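2023-11-25 – bench 2, gripper and wrist work

Good day on the arm! Writing it all down while I still remember which screw went where.

Started with the fingers, as Leonor had left a note that the jaw was closing crooked. She was right. With the gripper shut on nothing, the tips met on one side and left a gap on the other that I could slide a strip of paper through. I had half expected a bent finger plate, but both plates lie dead flat on the granite block. The trouble was underneath: flour-fine gray dust packed into the seat where one finger bolts on, so it was sitting proud. Brushed it out, wiped both seats with alcohol, put the screws back finger-tight, closed the jaw on the 2 mm shim and only then snugged them down. Gap gone. I love it when the fix costs nothing.

Thread locker on the finger screws is the blue stuff from the Paiva kit. Please don't use the red. Jonatan and I spent most of a February afternoon with a heat gun getting the last lot out.

While the fingers were off I cleaned the jaw rails too. Lint, mostly, from the soft goods. Two passes with a dry brush, one with a barely oiled swab, then ran the jaw open and shut 300 times with no load. It starts out a bit grumbly and then goes lovely and quiet around the halfway mark – you can hear it from the door.

Next, the cable. The old routing ran tight along the arm and pulled whenever the wrist turned far to the right, and I'm fairly sure that was behind the dropouts Gisela logged. I gave it a proper loop and clamped it again higher up. Turned the wrist by hand through the full range, both ways, then under power at low speed. No tugging, and it doesn't catch on anything. The loop looks sloppy when the arm is parked, but leave it alone, it needs that slack.

Then back to pick and place with the wicker basket and the twisted bread roll, which is still my favorite test piece. It's soft and a bad shape to hold, and if the fingers are even slightly off, it swings round as soon as you lift.

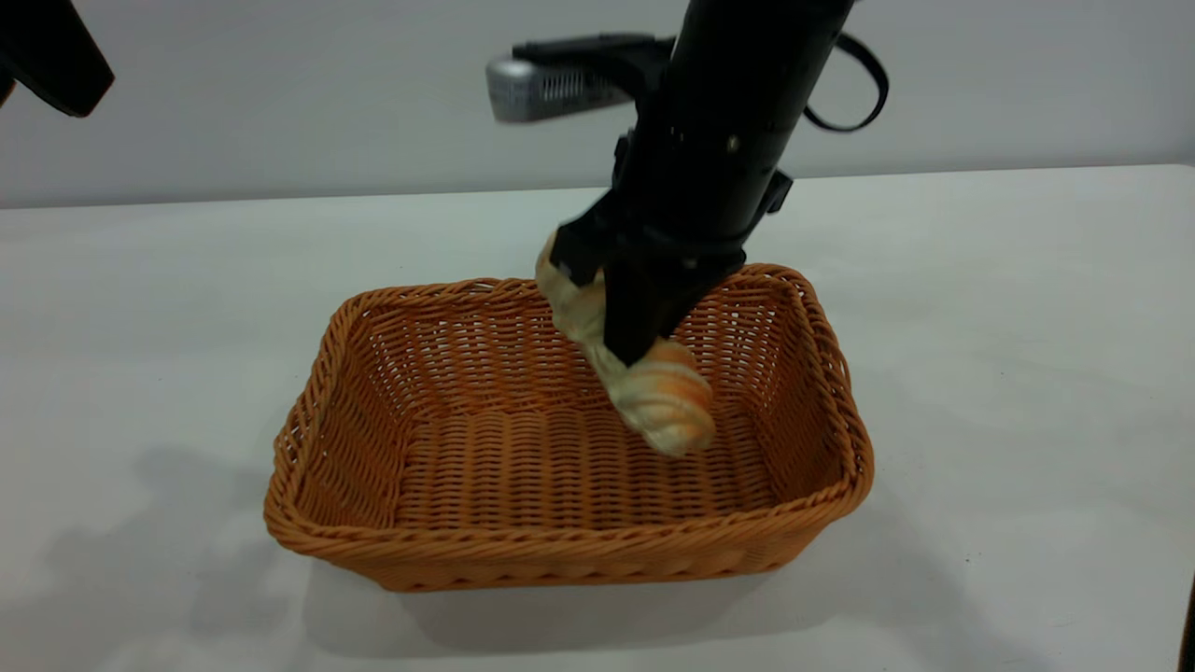
The force setting took some fiddling. Hedmont's default is fine for the blocks and far too eager for anything squashy. I dropped it to 7 on the controller page and saved it as "soft", so please load that one before running the bread or the cloth pieces. At 5 the roll slipped out twice during the lift. At 10 it held, but the squeeze mark stayed in for ages.

Release height needed changing as well. The old program opened the jaw up above the rim and let things drop, and half the time they bounced against the side. Now the fingers go down past the rim before they open. Lanying pointed out that this leaves less room on the right-hand side of the basket, so I moved the approach point a little toward the middle and slowed the last stretch down. Much calmer to watch!

Cycle counter read 2860 when I shut down. I've written it inside the cabinet door under the last one.

Still open:

- New finger pads. Jozefína has an order in with Giltalham, no date yet.
- Wrist bearing has a faint tick at low speed. Couldn't feel any play. Listen for it next time the cover's off.
- The Dravton torque driver is reading low against the other one. Used the other one for everything today.
- Tape marks for the basket. It gets nudged every time somebody wipes the table and then we all re-teach the same point.

Spare finger screws are in the drawer with the shims now, in the small bag with my handwriting on it.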